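Abschied von Teresa Ó Conaill

Viele von euch haben es schon gehört, und trotzdem fällt es mir schwer, es hier aufzuschreiben: Unsere Teresa Ó Conaill ist Anfang November im Kreis ihrer Familie eingeschlafen. Wer sie kannte, hat jetzt vermutlich ihr Lachen im Ohr, das man durch zwei geschlossene Türen hörte, und den Satz "Setz dich erst mal hin", mit dem bei ihr jedes Gespräch anfing, auch wenn man eigentlich nur schnell einen Schlüssel abgeben wollte.

Teresa kam der Liebe wegen hierher, arbeitete lange im Büro bei Zivik und sang daneben im Chor, zweiter Alt, immer ganz außen, damit sie mit den Füßen wippen konnte. Ihre Briefe nach Hause schrieb sie bis zuletzt mit der Hand. Ihre Tochter hat 245 Antworten darauf gefunden, alle aufgehoben, die meisten von ihrer Schwester, und liest sie nun nach und nach - eine Arbeit für lange Abende, sagt sie, aber eine schöne.

Die Trauerfeier war am 4. November 2018, und ich habe selten so viele Menschen so laut singen hören. Danke an alle, die Kuchen gebracht haben, und an das Café Filleo, das uns danach noch so lange sitzen ließ!

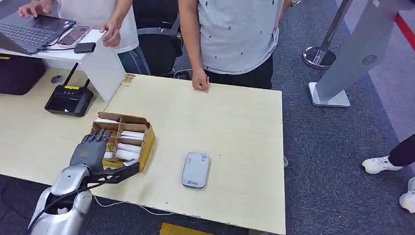 Wer mag, kann eine Erinnerung an Teresa aufschreiben, gern auch nur ein paar Zeilen. Das Buch dafür liegt bis Ende November bei Gusus an der Theke, danach bekommt es die Familie.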